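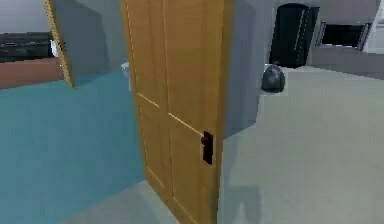

Hakim Kwok wanted to know why anyone would write a rule about doors before writing one about people, and I've been chewing on his question all week. He put it to the Unville working group after they published the first draft of their good practice notes for indoor service robots, and I do have some sympathy — doors take up over half of the thing!

I went along to the morning session and came out more of a fan than I'd expected. The draft says a team must run at least 2,500 simulated door approaches before a machine goes anywhere near a real corridor, and 2,000 of those have to start with the door neither shut nor fully open. Efua Arthur, who led the drafting, told us the half-open ones are where most of the early trial reports came unstuck (a machine plans for a gap, swings a bit wide, and there goes somebody's paintwork).

There are four levels of sign-off, which felt like one too many to me. Level 3 is the one people argued over. It asks you to publish your failed runs as well as the good ones, along with the handle types and door angles you tried. Kaltex has said yes already. Flestora would like the failures kept between the firm and the assessor, and Brayden Zacharias spoke up for that side quite politely, then got a fair bit of grumbling from the back rows.

As for Hakim's question, the reply was that the section on people is coming in January and will be longer. He didn't look wholly won over, and I can't say I blame him. I'd have liked to see both together, even in rough form.

Comments on the doors section are open until the end of the month, and the group says it will read the short ones too. Mine's going in tonight, mostly about level 3.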